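Rorby Demonstration Recorder
Simulated household scenes for collecting training examples

Rorby is a desktop package for recording examples of household tasks in simulation. An operator drives a virtual arm through a task, the software logs each attempt, and the logs go straight into a training set. It is sold by Skuten and runs on a single workstation.

What you get
Recorder software, license for 2 workstations
10 furnished scenes, including the Caldeira kitchen and dining set
6 task templates (pick, place, sort, stack, open, wipe)
Export tool and printed quick start guide

How recording works
Choose a scene and a template, then press the pedal or the space bar to start. Press again to stop. Each attempt is saved with joint positions, camera views and a success mark set by the operator. Bad attempts can be trimmed or thrown out in the review window. A new operator needs about 10 minutes to learn the controls.

Objects can be moved by hand or shuffled between attempts. Lighting and camera position are set per scene and can be locked.

The starter set that ships with the product has 1388 attempts, recorded at our Clamdale office by Babak Hassanpour and Rachid Ghoneim. It may be used for training without further charge.
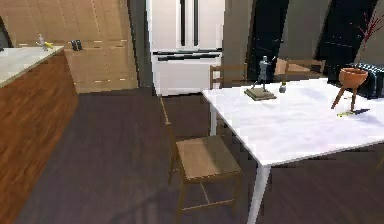 Kitchen and dining scene, with figure sculpture and planter on the table.

Requirements
A dedicated graphics card is required. Game controllers and most 3D mice are supported. The pedal is sold separately.

Updates
Scene files last updated 6/16/20. Registered users can download them from the account page. Older recordings open in the new version but need to be exported again.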